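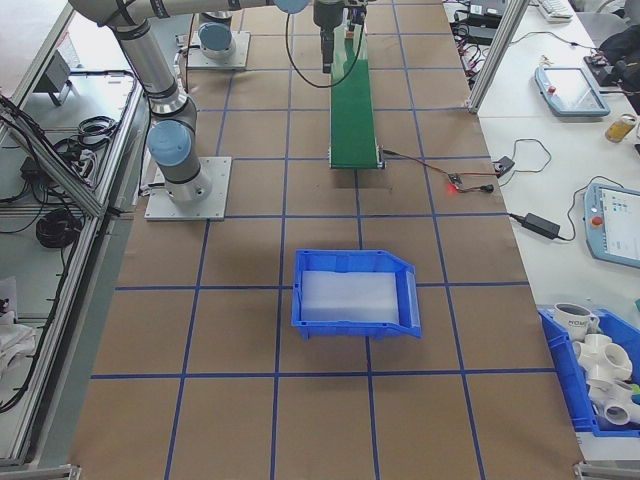 Temporary lines are a common but little studied way of dividing a work surface. By a temporary line we mean a line that is made without cutting, painting or engraving the surface, and that the users themselves can take away again with their hands or with simple tools. Chalk, string and adhesive tape are the usual materials, and among these tape is the one that our participants named most often. The line may be put directly on the table, or it may be put on a covering that will later be thrown away. Figure 1 shows the second arrangement, with brown kraft paper over a large tabletop and strips of blue tape running in both directions, so that the paper is divided into squares. We call this a taped covering, and we separate it from the taped surface, where there is no paper between the tape and the table. The difference seems small, but in our material it had a clear influence on how freely people changed their layout.

Figure 1. A taped covering: blue tape on brown kraft paper.

4.1 Sites and material

The observations in this section come from two shared craft buildings, Tillel and Hornska. Both are former school buildings and both rent tables by the month to people who bind books, repair lamps, sew bags, cut stencils and do other work of small size. In Tillel the tables belong to the building and may not be damaged. In Hornska the users bring their own tables, and many of these are old doors laid on trestles. We visited each building repeatedly over a period of 6 weeks, always in the late afternoon, when most tables were in use.

In total we followed 105 tables. For every table we made a drawing of the lines at each visit and wrote down which lines were new, which had been moved and which had been removed. We also recorded small marks such as arrows, letters and short words written next to a line. This gave a collection of over 3,000 recorded changes, which is the basis for the descriptions below. We did not record the reason for a change at the moment when it happened, because the users told us in the first visits that this disturbed them. Reasons were collected later, in conversation, and should therefore be read with some care.

A table was included only if it had a temporary line on it at the first visit. This means that our material says nothing on how many tables in such buildings have lines at all. It also means that people who had tried lines and given them up before our arrival are missing. We return to this point in the discussion.

4.2 Covering and surface compared

The taped coverings were changed more often than the taped surfaces. This result was the opposite of what we expected when we planned the study. We had thought that tape on a hard table would be easier to lift, and that people would therefore move it more. It is true that the tape came away more cleanly from a hard table. On paper it often took a thin layer of fibers with it, and the place under the old line became rough and pale. However, the users of coverings did not seem to care about this damage. Several of them explained that the paper was going to be thrown away in any case, so a rough place was no loss. The users of bare tables worried more. They spoke of glue that stays behind, of varnish that might come up, and in Tillel also of the deposit they had paid for the table.

A second difference concerns what happens when the layout is no longer wanted. On a covering, the usual solution was to lay new paper over the old one and begin again. We saw tables with five sheets on top of each other, each with its own lines. The upper sheet was the one in use, but the lower ones were not forgotten. When a sheet became thin or torn, the users sometimes lifted a corner to look at an earlier layout and copied a distance from it. In this way the pile of paper works as a kind of memory, although it was never planned as one. On a bare table nothing of this kind is possible, and an old layout is lost when the tape is removed, apart from the faint shadow that can remain where the varnish was protected from light.

The paper itself was discussed more than we had foreseen. Users in Hornska preferred a heavy roll sold under the name Verhoeven, which lies flat soon after it is cut. Users in Tillel took whatever the building had bought, and complained that the thinner sheets curled at the ends and pulled the tape loose. A curled edge makes the outer row of a grid difficult to use. On many tables we found that this outer row had become a place for things that are not part of the work, such as cups, keys and pencils, while the inner squares were kept for the work. We do not know if the users would have arranged it like this also with a perfectly flat paper.

4.3 Grids and single lines

Most tables had no grid. The simplest and most frequent layout was one single line, normally parallel to the front edge of the table, which separated a near part from a far part. The near part was for the piece being worked on, and the far part was for tools and material. This line was seldom moved. Some users told us that they no longer noticed it, and a few of them were surprised when we showed it in our drawing.

Grids were used in a different manner. A grid asks for more work at the beginning, since the lines have to be measured or at least judged by eye in two directions, and it uses a good deal of tape. The people who made grids were mainly those who had many similar pieces on the table at the same time. A bookbinder in Tillel put the folded sections of one book in one square, and the next book in the next square. A person who repaired lamps in Hornska used the squares for the parts of one lamp, in the order in which they had been taken off, starting from the corner nearest to the left hand.

We could distinguish two ways of reading a grid. In the first way, the squares have fixed meanings, and a thing that lies in a certain square is in a certain state, for example glued, or waiting for thread. In the second way, the squares have no meaning of their own and serve only to keep things apart from each other. The two ways look the same from outside. It was only by asking, or by watching for a longer time, that we could decide which one was in use. Written marks are a help, but not a safe one. Some grids with letters in every square were read in the second way, because the letters had been left from an earlier task and had lost their use.

The size of the squares deserves a comment. Users mostly took the size from an object that was at hand when the grid was made, such as a cutting mat, a box lid or a sheet of paper. Few of them used a ruler for more than the first line. When the object that gave the size was later replaced by a larger one, the grid was usually kept, and the new object was allowed to cover a line. We had expected that this would be felt as a disturbance. Most users found it quite normal, and one of them said that the lines are there for the things that fit.

4.4 Color and visibility

The color of the tape was chosen for practical reasons more often than for its meaning. Blue and green tapes were liked on brown paper because they can be seen well also in weak light, and because they are sold as tapes that can be removed. Yellowish masking tape was cheaper, but on brown paper it was easily overlooked, and after some time under a lamp it became more difficult to separate from the background. On white tables the preference was weaker.

Where two colors were present on one table, we first assumed that they had two meanings. This was correct only in some cases. In others the first roll had come to its end and the work was finished with another one. A visitor to the table could not know this, and in Hornska, where tables were sometimes lent to a neighbor for an evening, it led to small misunderstandings. A borrowed table was often treated with more respect for its lines than the owner would have asked for. The borrowers worked around them and placed their own material along the free edges, even when the squares were not needed by the owner at that time.

To describe how well a line can be seen, we used the Furnberg scale in a shortened form. Two observers judged each line from a standing position at the front of the table. Their judgments agreed well for new lines and less well for worn ones, where much depended on the position of the lamp. For this reason we use the scale only to compare lines on the same table and at the same visit, and we make no comparison between the two buildings.

4.5 Wear

The lines did not wear evenly. The crossings, where one strip lies over another, were the first places to come loose, because the upper strip has a small step there and catches on sleeves and cloth. Users repaired a crossing by pressing it down with a thumb or by adding a short piece over it. The added piece makes the step higher, so the same crossing soon needed attention again. Some users in Tillel avoided the problem by cutting the second strip at each crossing, so that the strips met without overlap, but they admitted that this took patience and that they would not do it for a covering that was to be replaced within the month.

Lines near the front edge were worn mainly by the forearms. On several tables the front line had disappeared in the middle and remained only at both ends, and the users continued to respect it over its full length. We recorded such a line as present. This decision can be questioned, but to record it as absent would have hidden the fact that things were still being placed on one side of it or the other.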